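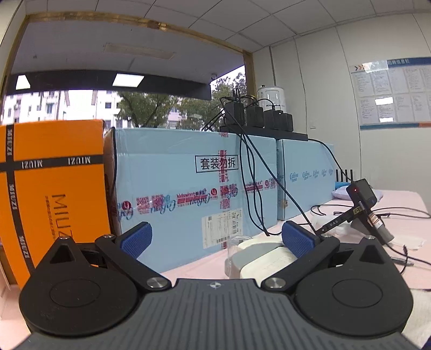 Speaker notes: Planning a gripper purchase when you have one table and one budget line
Marion Swanson, 22 Nov 2022

Slide 1. Hello and who I am

Thank everybody for coming, and thank Torquil for fixing the projector cable. Say who I am: I run purchasing and planning for the demonstration group at Nisbet, and before that I spent a long stretch buying packing machinery, where I learned most of what I know by signing for the wrong thing.

Say early on that I'm not an engineer. I can read a spec sheet and I can read an invoice, and this talk lives somewhere between the two. If anybody wants to talk about force control, Torquil Gunn is in the second row and he will be delighted.

Slide 2. What we were trying to buy

We wanted hand-held grippers so that people could show a task by hand, at a table, with ordinary things on it: jars, boxes, the stuff you would find in any home. The recordings go to the learning team. This audience knows why, so don't spend more than a minute on it.

The request I got in October was one line long. It said "grippers, a few, plus whatever they need." I would like you all to look at the second half of that sentence for a moment, because that is where the money went. (Pause here. People usually laugh, let them.)

Slide 3. The budget as first written

Read the table out slowly, the type came out small.

Grippers, one line. Shipping, one line. Contingency, one line, and it was a pretty thin one.

The ceiling for accessories was $3000, and I remember feeling quite comfortable with that. Nothing in it for power strips. Nothing for spare pads. Nothing for the table, as we already had a table, and nothing for things to pick up, as I assumed those would come out of somebody's kitchen drawer.

Slide 4. Cables, chargers and where they go

Take your time with this one, it's my favorite part of the talk and I always rush it.

Everything you buy for a station like this has a lead on it, or a charger, or both. They need somewhere to sit, and the place they end up is usually whatever is flat and near the outlet. At most of the stations I've visited that means the tops of the cardboard boxes at the back of the table, with a bundle of black cable hanging down the front. People do perfectly good work that way for months.

From a planning point of view, though, the charging spot is a purchase. It has a cost and it takes up room, and you want to choose it before the first delivery. We spent $460 in the end on strips, longer leads, clips and a small rolling shelf. It was the cheapest money in the whole project and I had to go and ask for it separately, which was a bit embarrassing.

My suggestion: for each powered item, write down the plug, the length of the lead and where it will charge overnight. If you can't fill in the third column, you aren't ready to order.

Slide 5. Count the wear parts

The soft pads on the fingers are a wear part. So are the screws, in the sense that they go missing. Ask the supplier three things and get the answers in writing: what a set of pads costs, how long it takes to arrive, and whether the pads from the next version will fit the version you're buying.

We compared Banen and Fusgate on this. Banen had the lower price per unit by a good margin. Fusgate would sell pads one set at a time and shipped them out of stock. Banen wanted a minimum order of 13 sets. Now, 13 sets is a lot of pads if you own a few grippers, but Torquil pointed out that it's also the rest of the year taken care of, and he has been right about this kind of thing before. We went with Banen and bought the pads up front. I still go back and forth on it — ask me again next year.

If someone asks about Tukudeck: we had a quote, it came in after the deadline, and I don't have anything useful to say about their hardware one way or the other.

Slide 6. The objects are a budget line too

I mentioned the kitchen drawer. Well, the kitchen drawer ran out in the second week.

If people are picking things up all day, you need a lot of different things: clear plastic, because clear plastic is hard for cameras. Something round. Something soft. Big boxes that stay standing, and small ones that don't. You want them to look like real belongings, with the tape and labels still on, and you want enough of them that a tired operator doesn't see the same jar forty times before lunch.

We set aside $80 a month for this, and I'd fight for that number in any budget meeting. It buys dish soap, storage tubs, a cushion now and then. Keep the receipts in one envelope. Save the cardboard from every delivery as well, as it costs nothing and the learning team always wants more of it.

Slide 7. The room

A few words only, since the slide has the checklist.

Windows. Daylight changes from morning to evening, and a big window behind the table changes it a lot. You can buy blinds, or you can decide that varied light is good for your recordings and spend the blind money elsewhere. We chose the second. Either is fine, but do decide, and put it in the plan with a name next to it.

Table covering. A plain cloth or sheet in a pale color is cheap, and you'll want two so that one can be washed.

Notice board. If there's a wall near the station, put the sign-out sheet and the charging instructions there. Ours lived in a shared folder for the first month and I could tell you exactly how often it was opened.

Slide 8. How we staged the order

First stage: one gripper, one set of spare pads, all the power gear. Two weeks of real use at a real table, with the people who would be doing the job.

Second stage: the remaining grippers, with whatever changes came out of those two weeks. Our changes were longer leads, a second shelf for objects, and a padded place to set the gripper down between takes. That last one was a request from the operators. Their wrists get tired and they were putting it down wherever there was a gap.

Third stage: hold the contingency until the end of the quarter. I know how tempting it is to spend it. Finance will ask. Tell them it's spoken for.

Mention that Banen agreed to hold the unit price across both orders. We only got that by asking before the first order was placed, so please ask.

Slide 9. What I'd change

I would visit somebody else's station before writing the request. An hour standing next to a working table taught me more than the brochures did, and I did it in the wrong order. If your company is close to ours you're very welcome to come and see how we have things set up. Bring a tape measure!

I'd also put one operator on the purchasing call with the supplier. They ask about weight and grip, and I ask about payment terms, and you need both.

Slide 10. Questions

Leave this one up. The cost sheet with the blank "where does it charge" column is on the handout, and there are spare copies by the door. If we run short on time, take the question about leasing first, it comes up every time. Short answer: we looked at it, the term was longer than our project, so we bought.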